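Unit 4: Firmware Updates and Trust in Connected Devices
Course handout, November

Purpose of this unit

Earlier units dealt with attacks that arrive over an open network port. This unit considers the update mechanism itself. A device that can replace its own software can be repaired after a fault is found, but the same route may be used to install software that the maker never approved. Students should read the Hilex case notes before the seminar, which begins at 2 pm.

4.1 Terms

Firmware: the software stored on a device that starts it and controls its hardware.
Image: a complete copy of the firmware, prepared for installation.
Signing key: the secret value with which the maker signs an image.
Bootloader: the small program that runs first and decides whether the stored image may start.
Rollback: the return of a device to an earlier version, whether intended or forced.

4.2 The update path

An image passes from the build server to a signing service, then to a distribution server, and finally to the device. Each transfer should be considered separately. Encryption between the distribution server and the device protects the image while it travels; it gives no assurance about what happened on the build server. A signature made at the end of a compromised build is a valid signature on a harmful image.

The device must check the signature before it writes the image to its active storage, and the bootloader must check it again at every start. Where only the first check is made, a person with access to the storage chip can alter the contents afterwards.

4.3 Case notes: Hilex

The Hilex door controller, made by Ovora, was sold with a single signing key shared by all models. The key was kept on an ordinary office computer, and 27 members of staff could reach it. An internal review identified 2447 controllers in service that would accept any image signed with that key, including images intended for other products.

Ovora issued a new key and moved signing to a separate machine. Controllers that had been offline during the change could not verify the new signature – they had never received the replacement key – and had to be updated by hand. Students should note that replacing a key is itself an update, and must be planned before the first unit is sold.

4.4 Rollback protection

An old image carries a genuine signature. If the device compares signatures only, an attacker may install a version with a known fault. The usual remedy is a version counter held in protected storage, which can be raised but never lowered. The Frei bootloader, used in the practical, keeps 2 such counters: one for itself and one for the main image.

4.5 Practical work

Work in pairs. Using the Frei simulator and the Vurulent test images:

1. Install the current image and record the counter values.
2. Attempt to install the previous image and record the error returned.
3. Change one byte of the current image and repeat the installation.
4. Draw the update path and mark each point at which a signature is checked.

Submit one report per pair through the module page. Reports without a diagram will be returned unmarked. 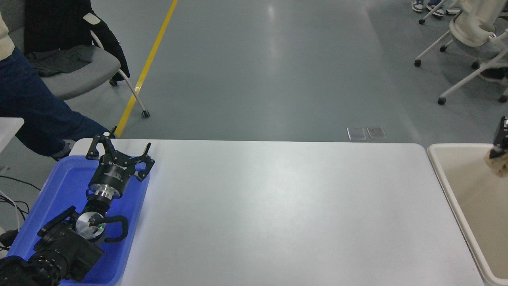

Figure 4.1. Robot arm and gripper in a blue tray.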